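Workshop > Notebooks > Pevmont guest flat

2018-09-25 — posted by the bench

We use cookies to remember your settings. Accept / Manage

Bedroom clear-out, second go

Prandovlow want the flat back by January, so naturally we began with the litter. Sack open on the carpet by the nightstand — brown paper bag in first, as it takes up the most room and does the least.

Lamp stays. Brass is sound, pull chain still on. Shade wants a brush, no water, see Gritard notes p. 102. Coil the black cable on the top and leave it there until someone claims it, or until the sun goes out.
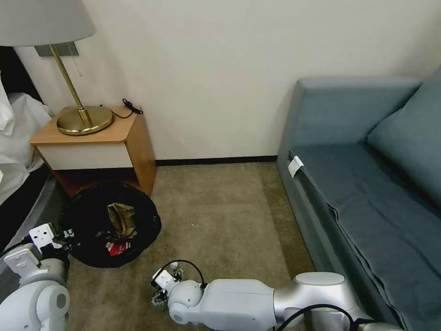
Still to do

- strip bed, white bedding to wash
- nightstand drawer: screws, 11 mm too long last time
- hoover carpet up to the sofa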